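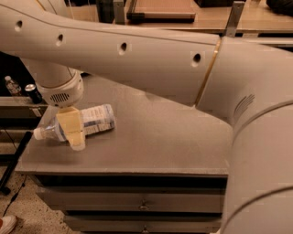 Wrap label scuff and edge lift, half-liter water bottles, continued from the September notes. 01/05/2026. The open item from last time was orientation. Standing bottles give repeatable edge readings but tell me very little about the flank of the label, where most of the complaints out of Illcombe come from. All bottles are now being recorded lying on their side on the gray tabletop, cap to the left, label to the right of center, and the drawings in this book follow the same layout. The white and blue label wraps the body, so part of it faces down whenever the bottle is laid flat. I had been treating the downward face as unmeasured and moving on. It needs its own column.

Terms, so that the next person does not have to guess. "Leading edge" is the label edge nearer the cap. "Trailing edge" is the one nearer the base. "Seam" is the vertical overlap where the label meets itself. "Clock position" is read looking at the cap end, twelve at the top, with the bottle on its side. The Zutden sheets use "top edge" and "bottom edge" for a standing bottle, and the Illcombe sheets use the same words for a bottle in a tray, lying down. Two of the older entries in this book mixed the two. I have gone back and marked them in pencil, not corrected them.

Lot in hand is 3,812, labels from Zutden, bottles filled and capped at Illcombe. Cartons came over on the Janjua truck with the other beverage samples. One carton had a crushed corner. Bottles from that corner are set aside and are not in any of the figures below.

Sample size 116 bottles. All were left in the room overnight in open cartons before anything was touched. Visual check first, under the bench lamp, then the seam by fingernail, then the edges with the feeler strip.

Results:

Edge lift, leading edge: 8 bottles.
Edge lift, trailing edge: 2 bottles.
Both edges on the same bottle: none.
Seam open at any point: none.

The leading edge result agrees with what Illcombe reported, although their sheet gives no method. On every lifted bottle the lift begins at the seam and runs away from it. It does not start mid-circumference. That makes general rubbing against the tray wall a poor explanation and points back to glue at the overlap — either too little at the end of the pass or laid too far in from the edge. I would like the glue pattern drawing from Zutden before saying more than that.

Scuff is harder to call. The white areas of the print hide it almost completely. On the blue it shows as a dull patch with no clean border, and two passes over the same bottle on the same afternoon can give different grades. I tried grading with the lamp low and off to one side and the patches separated better. From now on lamp low, to the right of the bottle, shade parallel to the tabletop. Any scuff grade recorded before this entry should be read as present or absent only.

Handling. Hold the bottle around the middle, between the shoulder and the label, and stay off the print. Gripping on the label flexes the wall underneath it and can pop a marginal edge, after which the reading is worthless. The bare section is short on this bottle, so the grip wants to be narrow. Squeeze only as hard as it takes to lift or turn. These walls are thin and a hard squeeze leaves a crease that catches the light and looks like a label defect from the other side.

Turning. Rotate about the long axis only, in place, a quarter turn at a time, and wait for the bottle to settle before reading. A bottle on its side will roll if the seam is anywhere other than at the bottom or close to it. I had wanted a cradle for this. The Cerotwood V-block is the right width but its inside faces are sanded and not sealed, and it marked a spare label in one turn. Lining it with felt cured the marking and introduced fibers, which stick to the exposed glue on a lifted edge. Back to the bare tabletop. The surface is smooth enough and gives a neutral background for the clear plastic at the neck and shoulder, where I check for stray glue.

Stray glue at the shoulder: seen as a faint haze, only with the lamp low. Not recorded as a defect on the Illcombe sheet. I am recording it anyway in the margin column until somebody decides.

Cap end. Caps were not part of this work and were not loosened. Tamper bands looked over and left alone.

Sheet changes. Add "downward face, first rest" and "downward face, after half turn." Drop "general appearance," it was never filled in the same way twice. Clock position to be written as a numeral, no sketches in the box.

Still to do:

Ask Zutden for the glue pattern drawing, with the overlap dimensioned.
Repeat the edge check on the lifted bottles after a week on their side, seam down.
Ask Illcombe which way the bottles face in the tray, cap in or cap out.
Seal the inside of the Cerotwood block and try it again on spares.
Crushed-corner bottles: keep for scuff practice, mark the caps with a dot.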